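Jollwood Reading Scheme: progress report to the Hervieu Fund
Second reporting period, to the end of January

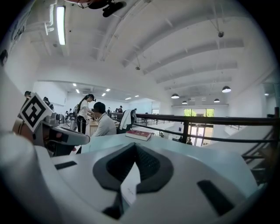

The scheme lends books to people in Jollwood and Odden who cannot easily get to the library in town. The grant pays for the van, part of the rent on the store in Odden and new stock. All three were in place by the end of the first period, and most of this report is about lending.

Loans in the period came to 3456. The target in the grant agreement was lower, but it was set before the Odden round was added, so the two figures should not be compared too closely. Large print and crime are still the most borrowed. Local history went out more than we had planned for and we have moved some money from the children's budget to cover it. We asked for your agreement to this in November and received it.

The van now makes 12 stops on each round. Two of them are new: the sheltered flats behind Odden church and the car park at the Trirkis works, where we stop between half past three and five to catch the change of shift. Use at the works has been slow. People come over to look but few have joined, and several have said they would like to return books somewhere other than the van. The firm has agreed in principle to a returns box at the gate. We are waiting to hear where it can go.

Stock. We bought roughly 1000 books in the period, the greater part second-hand. Covering and labelling took longer than expected and there was a backlog in the store until the middle of December. It has been cleared. The old card records for Jollwood have all been typed into the new catalogue. Odden is still to do, and until then a reader there who wants a particular title has to ask at the van.

The rounds were cancelled on four days, twice for ice and twice when the van was off the road with a faulty tail lift. The lift has been repaired under warranty. Readers who were missed had their loans extended and no charges were made.

Spending is slightly under budget. Fuel was less than forecast and the shelving in the store came in below the quote. Insurance went up at renewal and will be over budget for the full year. We would like to carry the underspend forward to meet it, and a revised budget is attached for your approval.

In the next period we will finish the Odden records, settle the returns box and review the times of the morning stops in Jollwood. The next report is due in July.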